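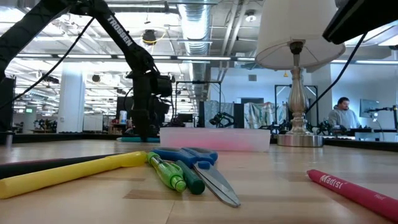

Farzana Akanda wrote to ask why a marker goes dry if you forget the cap, when a click pen can lie on the desk all week and still write. Her brother told her the pen has more ink in it. He is wrong, but it was a fair guess.

Markers, pens and scissors live in the same bin on most desks, so we will take them one at a time.

What is inside a marker

A marker does not hold a little pool of ink. Inside the barrel is a long, soft stick made of fibers packed side by side, a bit like a very firm sponge. The ink is soaked into it. The tip is made of fibers too, pressed much tighter, and one end of it pokes into the soft stick.

Ink creeps along the tiny gaps between the fibers. You can see the same thing if you dip the corner of a paper towel in water and watch the wet part climb. It is called capillary action. When you press the tip on paper, the paper has small gaps of its own, and the ink moves across into them.

The ink has a color in it and a liquid that carries the color. In washable markers the liquid is mostly water. In many permanent markers it is a kind of alcohol, and that is where the strong smell comes from. Leave the cap off and the liquid goes into the air. The color stays behind in the tip and blocks the gaps. The soft stick may still be full of ink, but the ink can't get out.

So push the cap on until it clicks. If it doesn't click, it isn't closed.

What is inside a click pen

Most click pens are ballpoints. At the very end of the point is a metal ball, smaller than a grain of sugar. It sits in a socket and can roll but can't fall out. Behind it is a thin tube of thick, sticky ink. As you write, the ball rolls, picks up ink on the inside and leaves it on the paper.

The ball also works as a plug. Very little air gets past it, and ballpoint ink is slow to dry anyway. That is the answer to Farzana's question.

The button at the back pushes the tube forward. A spring pushes it back. Between them is a small plastic part that turns a little every time you press. On one press it stops on a ledge and holds the point out. On the next press it slips off the ledge and the spring pulls the point in. If your pen unscrews, you can take it apart over a tray and look. Watch the spring - it jumps.
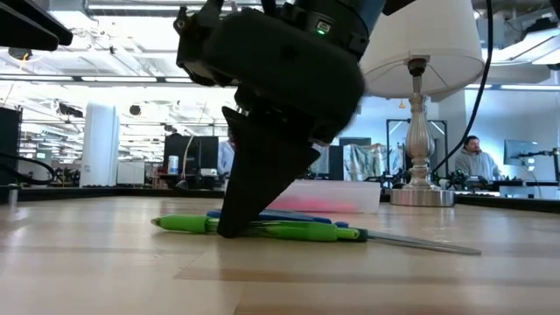 Scissors are two levers joined by a screw or a rivet. The place where they join is called the pivot. When you squeeze the handles, the blades close, and the closer the paper is to the pivot, the harder they push on it. Thick card is easier to cut deep in the blades than at the tips. Try it with a cereal box.

The blades do not meet edge to edge like teeth. They slide past each other, very close. One pushes the paper down and the other pushes it up, and the paper gives way between them. If the pivot gets loose, the blades drift apart and the paper folds into the gap. People often say the scissors are blunt when the pivot only needs tightening. Ask a grown-up to do that.

School scissors usually have rounded tips, so they are less likely to poke you. The edges can still cut skin. Close them before you pass them on, and hold them by the blades so the other person gets the handles.

How to put them away

Thilini Kanagaratnam's class in Wenville tried keeping their markers lying flat and found they had fewer faint ones at the end of July. Flat is a good choice for most markers because the ink stays even along the stick. If a marker is faint, stand it tip down with the cap on overnight. Sometimes that is enough.

A long, low bin suits pens and markers. If you can see through the side a little, you won't have to tip it out to find the red one. Scissors can go in the same bin, closed. Test each marker on scrap paper before it goes in. If it only leaves a scratchy line after a night on its tip, it is finished.

Next time we will look at erasers, and at why some of them leave a gray smear. Gayan Dewan has already sent in three.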